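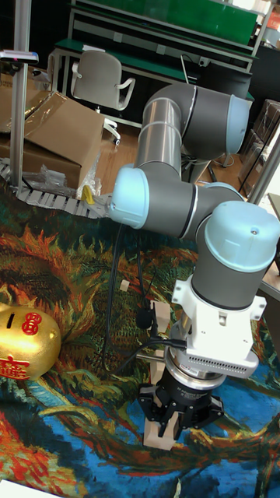

Recording a Block Task by Hand Guiding

Operators must complete the Erkia safety briefing before starting.

1. Set arm speed to 30 percent and enable free-drive mode.

2. Hold the arm above the gripper and guide it to the block. Close the gripper from the pendant – do not press the fingers together by hand.

3. Start recording, move the block to its target, and release it. Pause for 5 seconds before stopping.

4. Replay the motion once with hands clear. Delete any recording in which the arm jerks or the cable pulls tight.

Send completed recordings to Dalva Peixoto for review.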